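Search this site
Search for: Go

Tiltus folded stock – gallery

Tiltus is a range of folded display cards from Drevance. The test set covers 20 pieces, each with a single crease, a tall rear panel and a short front flap. Weights run from 112 to 200 grams. The crease is set by hand and left overnight before the card goes on display. Kragh supplies the sheets; Trakside does the cutting, in runs of 2,000.

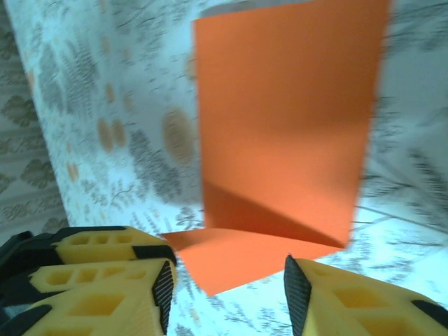 Orange, matte face. One fold, tall panel partly upright, short flap angled forward. Patterned fabric underneath.

Comments (3)

Does the heavier weight need scoring before it is folded? Ours cracked along the line last November.

Score anything over 112 – a blunt bone folder is enough. Fold away from the score.

Is the flap length the same for the whole set? I need to order sleeves.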